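Folding and Sorting Assistants, Orellana Clothing Room
Seasonal, part time

Orellana collects donated clothing, checks it, folds it and sends it out to partner shelters and school programs. We are hiring folding and sorting assistants for the winter intake, which begins in December. The work is based in our ground floor clothing room and all of it is done by hand.

What the job involves

You will take garments from the intake bins, look them over for stains, holes and missing buttons, and set aside anything that can't go out. Items that pass are folded to our standard size, sorted by type and size, and placed in baskets for packing. A full basket goes to the packing table, where a second person boxes and labels it. Assistants trade places between folding and packing during the shift.

Most of what comes in is T-shirts, sweatshirts and children's pants. In a busy week we handle 500 pieces. We would rather have a garment folded correctly than quickly, and new assistants are not given a target until they have finished training.

Hours and pay

Shifts are four hours, mornings or afternoons. You can work up to 20 hours a week. Pay is by the hour and the rate is confirmed at interview. Training shifts are paid at the same rate. The season runs for ten weeks and some assistants are kept on afterward for the spring intake.

What we are looking for

No experience is needed. You should be able to stand for most of a shift and lift boxes of up to 40 pounds, or 50 with a second person. You should be able to read size labels in English. Spanish is helpful because many of our labels and packing lists are in both languages. Applicants must be 18 or older.

We do not allow strong perfume or hand cream at the tables. Please bring closed shoes. Lockers are provided, but you will need your own padlock.

The trial fold 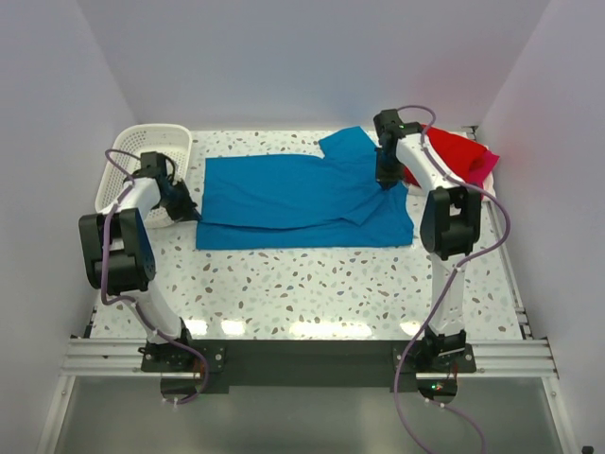 Applicants who are invited to interview will be asked to do a short trial fold. You will get a mixed pile of garments and fold them on a flat tabletop. Start each one spread out, smooth it with your palms and square the bottom edge before you do anything else. With the blue T-shirt, the bottom edge is straight but a sleeve still sticks out at the top and there are creases across the cloth, so it would need to be opened up and smoothed again before it went into a basket. Sleeves go in first, then the sides, then the body in thirds. Amber Jacobs will show you the fold once, and you can ask her to repeat it.

How to apply

Send a short note with your name, phone number and the shifts you can work to Catalina Retamal at the Orellana front desk, or hand it in at the side entrance. A resume is welcome but not required. Applications are open from 6 November 2024 until the places are filled. If you need an adjusted table height or a stool, say so in your note and it will be set up for your trial.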